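This site uses cookies. Accept | Manage

Tranddale Shared Workshop: Evening Course Notes
Handout 5: Teaching an arm to fit memory

Last session covered torque limits. Keep that sheet. You will want it the first time a board creaks.
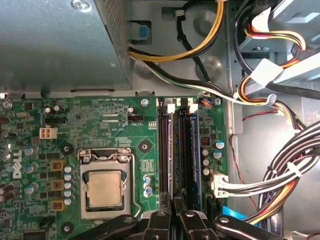
Memory wants a straight push and an arm prefers an arc. Program the descent in 3 moves: approach, align, press. Start over the lower ends of the slots, as the fingers are with this board, and note which way is up, as the white latches are at the other end. Write it on tape if you must.

Fixture first. Teach the pick points before anything goes near the case.
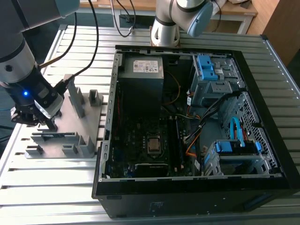 Funmilayo Abubakar holds that a fixture should be printed twice, once to learn what is wrong with it and once to be wrong somewhere else. Mine is on version 9.

Homework: run the pick 23 times at low speed. Log every miss, including the embarrassing ones.

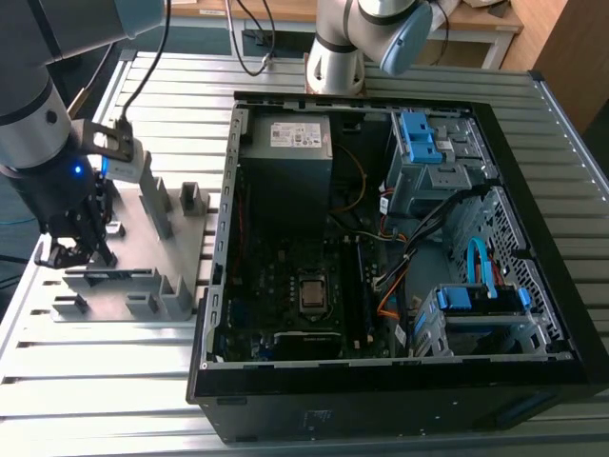

Before you press

Ground yourself. Power off at the wall. Hand on the stop button, coffee elsewhere.

Related
Handout 4: Torque limits
Handout 6: Cables, and other grudges

Comments
Lawal: Version 9? Optimist.
Derkar: Is tape graded?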